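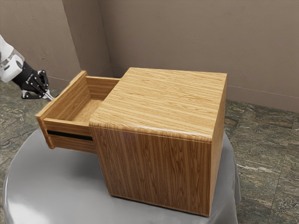 **Marlene Brandão**

Preltetti has published the results of a simulated trial that put two robot grippers through the same household job, opening and closing a small wooden cabinet. The multi-fingered Jetis hand finished ahead of the Noh, a plain parallel gripper with two flat pads, but the gap was smaller than the company's own engineers had predicted.

The trial ran over 9 days in September and produced 663 scored attempts. All of them were done in simulation, on the same model of arm, with the same controller and the same cabinet models. No physical hardware was used. Preltetti says a bench version will follow once it has settled which of the two grippers to buy in quantity.

The task was kept simple on purpose. In each attempt the arm started from a random pose beside a round table. It had to find the handle or edge of a drawer or door, pull it open to a set distance, let go, and then close it again. An attempt was scored as a pass only if both halves were completed and the cabinet had not been shoved out of place on the table.

The Jetis hand did best on wide, shallow handles and on slots, where one or two curled fingertips could hook in behind the edge. The Noh gripper did best on bars and loops that it could close its pads around. On these it was also faster, because the controller had fewer joints to plan for. Over the whole trial the Jetis hand passed 38 more attempts than the Noh.

"We went in thinking the hand would walk away with it," the project lead said in the notes that came with the results. "On loop handles I'd pick the two-pad gripper every time. It closes, it pulls, and there isn't much that can go wrong."

Most of the failed attempts with the Jetis hand came down to slipping. The fingers reached the right spot but pulled at a bad angle, and the contact was lost before the drawer had moved far enough. With the Noh gripper the usual problem was getting in at all. Its pads were too thick for the narrowest slots, and in those cases the controller tended to stop, back off and try again until the time limit ran out.
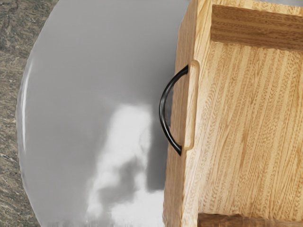
*A black curved handle on one of the simulated wooden pieces. Renders: Preltetti.*

The team also compared two camera setups. One used a single fixed camera looking down at the table from the side. The other added a second, closer view near the wrist. The closer view helped both grippers, and it helped most with dark handles, which the fixed camera often placed slightly too far forward. Preltetti has not given a full breakdown for the cameras and says the sample for the single-camera runs was too small to publish by handle type.

A separate set of 140 attempts was run to check the controller itself. These used Skorkura, the force-limited controller that Preltetti has been developing for its own arms, against the position controller it has shipped until now. They are not counted in the main total. Skorkura was slower to open a drawer but moved the cabinet less often, and the company plans to make it the default for any task that involves furniture or doors.

The position controller had one clear advantage. When the handle had been located correctly, it reached the full opening distance more often than Skorkura, which sometimes read ordinary friction in the slide as a blocked drawer and gave up early. The friction threshold has been raised in the current build. The controller runs will be repeated with the new setting before anything is said about a release.

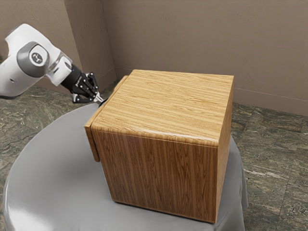

Closing turned out to be the easier half of the task for both grippers. Neither needed a firm grip to push a drawer or door shut, and most of the time the back of a finger or the side of a pad was enough. The few failures came when the arm approached from too high and pressed on the top of the cabinet. A limit on the approach angle has since been added to the planner.

Outside users who have tried the Jetis hand in their own simulations will notice that the friction values in this trial are lower than the ones in the maker's standard model file. Preltetti says it lowered them after early runs in which the fingertips held on to smooth surfaces far too well. The same value was used for the Noh pads, so the comparison between the two should be fair, but the pass rates should not be set beside figures from other groups.

Cost was left out of the scoring. The Jetis hand is the more expensive of the two and has more parts to wear out, and the notes say only that this "will be weighed separately." Cable routing, weight at the wrist and service time were also left for the bench stage, where they can be measured properly.

The two grippers will next be tried on hinged doors with a spring or magnetic catch, which need a harder first pull than anything in the September set. Preltetti expects the two-pad gripper to close some of the gap there. The arm, table and camera positions will stay as they are so that the new runs can be added to the old ones.

The scene files, handle models and scoring script will be posted on 15th October. The controller code is not part of the release.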